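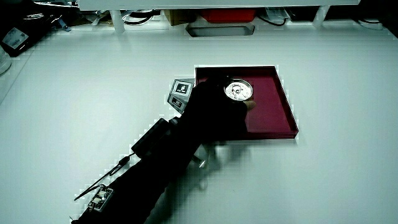 ## Red tray, white table

10/07/2018

I've been using a tray as the staging point on the bench for a month now, and the rule has held: one object in, one object out. Anything that would otherwise wander across the tabletop goes in the tray until it has a place to live.

The tray is shallow, dark red and glossy, with low walls. I bought it from Bratier in September after the gray one turned out to be too close in color to most of what I put in it. Contrast matters more than size. A silver rim on gray is easy to miss from across the room. On dark red it isn't.

Sorting went in two passes. The first was gauges. A round dial gauge should be set down face up, bezel clear of the wall, and never slid. Sliding drags the back of the case over whatever grit is on the floor of the tray, and a glossy finish shows every scratch. Lower it, release, check that the needle hasn't shifted, move on. Gönül Akyol lines hers with felt. I tried that for two days and spent both of them picking lint off things.

The second pass was cans.
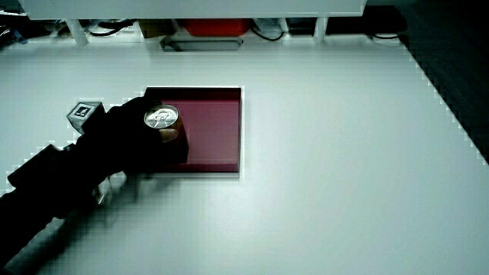 Cans are simple until they tip. With walls this low, a can that goes over near the edge can roll up against the rim and hop it, so I place them well inside and let go only when the base is flat. Grip around the side, not the lid. The tab is the weakest part and it bends if you lean on it. An unopened can is forgiving. An empty one dents under almost any pressure, and a dented base will not stand straight afterward.

I keep empties and full ones apart. Empties get crushed and go in the recycling. Full ones go to the shelf, tabs all pointing the same way — Rutilio Ocampo thinks this is excessive, but he also stores his on their sides.

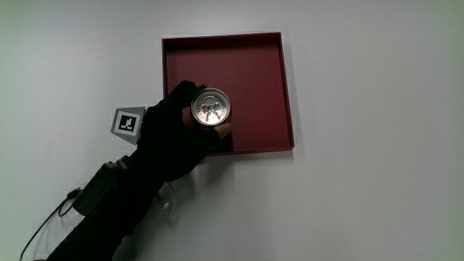
Cleaning takes a minute. Damp cloth first, then a dry one, walls before floor so the dust gets pushed down and picked up once. I used a Monti surface spray for a while and it left a haze on the gloss finish. Plain water does not. If a can leaves a ring, a drop of dish soap removes it.

Still open: whether to get a second tray for small hardware. Jorka makes one with taller walls, 12 inches on a side, but the only finish in stock is white, and I'd be back to the contrast problem. I'll check again when they restock.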